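Notas para a palestra – perceção e sincronização no pipeline Smadi

Abertura (não ler, falar devagar)

Bom dia. Eu trabalho com o Femi Ajayi na parte de software da Gronton. Hoje falo só do caminho entre a câmara e a política: relógios, pose, filtragem. O hardware fica para a sessão do Adalberto Teixeira.

Primeiro ponto: o tempo. Cada pinça grava o seu vídeo e cada fluxo tem o seu relógio. No começo nós alinhávamos pelo início do ficheiro e o erro chegava a 46 milissegundos. Para um braço que se aproxima de uma gaveta, isto é muito.
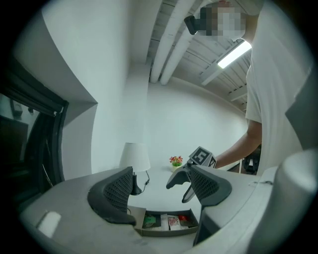 Agora o Smadi estima o desvio por correlação do movimento, em janelas de 30 segundos, e corrige também a deriva. Mostrar o gráfico antes e depois. Esperar um pouco aqui, as pessoas precisam de ler os eixos.

Segundo ponto: a pose. Temos duas fontes, a odometria visual da própria pinça e os marcadores vistos pela câmara da cabeça. A fusão é um grafo de fatores, resolvido offline no Derkeck. Dizer que não é em tempo real, porque perguntam sempre.
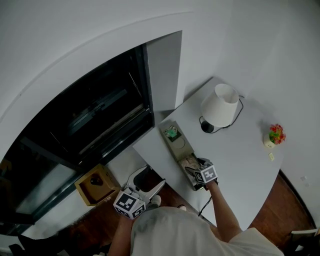

A confiança de cada fonte muda durante a tarefa, e o peso no grafo deve mudar com ela. A odometria sofre quando a vista é quase toda parede branca. O marcador sofre com o ângulo e com a oclusão. Numa tarefa com as duas mãos, uma pinça pode estar a fechar sobre a caixinha aberta na mesa enquanto a outra aponta para o chão, e um peso único para as duas não serve. Nós calculamos a covariância por pinça e por fotograma.

Terceiro ponto: o filtro. De 400 episódios, rejeitámos 40 por saltos na trajetória. Quem faz a revisão usa o visualizador Brilley, que põe as duas trajetórias sobre o vídeo – se houver tempo, abrir a demonstração.

Perguntas prováveis: latência na inferência (passar ao Femi), formato dos dados, licença do Derkeck. Sobre a licença, dizer que ainda não está decidida.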